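Bought in July, used nearly every day since, and I'm finally ready to write up the Clotau wrist brace properly.

Some background first. I sprained my right wrist coming off my bike, the sort of sprain where the doctor says "nothing broken" quite cheerfully and you go home unable to open a jar. I'd already been through a cheap elastic sleeve (useless, rolled up like an old sock) and a rigid splint from Flellari that did hold everything still but made me sweat so much I kept taking it off. My physio, Melur Wattimena, suggested something in between, with a removable bar along the palm side and straps you can set yourself.

And I love it! The fit is the big thing. There are three straps, and the middle one wraps right round the joint before it fastens, so the pressure feels even all the way round and doesn't dig in at one spot. The thumb hole has a soft folded edge. After the Flellari, which left a red line at the base of my thumb every evening, that felt like luxury.

With the bar in, I could sleep on my side again without waking up every time my hand bent under the pillow. With it out, I can type, hold a fork and turn a key, and there's still enough support to remind me when I'm about to do something silly. 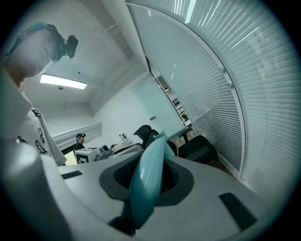 Washing is easy too. Take the bar out, close the straps so they don't grab everything else in the machine, and put it through at 30 degrees. Mine dries overnight on the back of a chair. I'd still like a second one so there's always a clean one ready, and at 86 for the pair I'm sorely tempted.

A few grumbles. The size chart is muddled: it asks for the measurement "around the hand" and never says whether to include the thumb. (Leave it out. I included it the first time and had to send back a brace big enough for both my wrists.) The strap ends have started to fluff up a bit, and the beige looks grubby very fast, so get the navy.

My friend Syahrul Lubis has the left-handed version for an old tendon problem and finds the bar too stiff for gardening, though he's happy with it in the evenings.

I wore mine day and night for the first 12 days, then only for lifting and sleeping, going by what Melur told me. Your own wrist may want something different, and if it's badly swollen or your fingers have gone numb, get it looked at before you buy anything.

**Would I buy it again?** Yes, in navy, one size down.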